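Marking up a verse speech for a school competition

Last updated 6 Jun 2019

Before you start

The steps assume a single speech from a play in verse, to be spoken from memory by one actor. They also work for a two-hander if each actor marks a separate copy. You will need the full text of the play, a pencil, a rubber and a stopwatch. Allow two evenings for steps 1 to 4.

Entry forms for most regional rounds close in August, and the cut should be fixed by then. Changing lines after the form has gone in usually means asking the organiser.

Step 1. Set the length

Read the speech aloud at a normal pace, standing up, and time it. Do this twice and use the longer time. Verse spoken on stage is slower than verse read at a desk, so leave a margin of 20 seconds under the limit.

As a worked case, the Hoseck round takes pieces of up to 562 words. The draft used for this page came to more than 1,000 words before cutting and had to lose nearly half.

Step 2. Make the cut

Remove whole thoughts, from full stop to full stop. Do not take single words out of a line, as this breaks the beat. If the cut leaves a half line, look for another half line that completes it. Check that every "he", "she" and "it" still refers to something the audience has heard.

Type out the result with wide margins and double spacing. Number every fifth line.

Step 3. Mark the beat

Tap each line through with a finger. Put a small tick over each stressed syllable. Where a line has an extra syllable at the end, write a plus sign in the margin. Where the stress falls first in the line, underline the word. In the Cordeiro speech, 17 lines out of 109 begin this way, and most of them fall at a change of mood.

Step 4. Mark the breaths

Use one stroke for a short breath and two for a full one. A full breath goes at the end of a thought, which may be in the middle of a line. Do not breathe at a line ending unless there is punctuation or a change of thought. 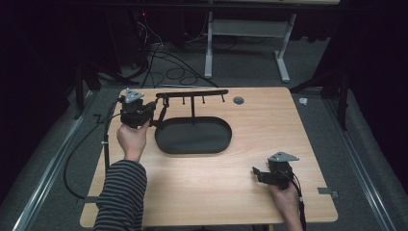 If a thought runs for more than four lines, add one short breath at the weakest comma. Write it in lightly and try to rub it out by the second week.

Step 5. Add the moves

Keep moves to a minimum. Write each one in the right-hand margin, level with the word on which it begins, using these short forms:

X = cross
DS = downstage
US = upstage
K = kneel
T = turn

At Woneck the playing area is marked with tape and the judges sit on one side only. At Wulance they sit on three sides, so a turn must be planned for each third of the speech.

Step 6. Learn from the marked copy

Always learn from the same sheet. Bring a clean copy for the prompter, with the cuts shown but without the ticks.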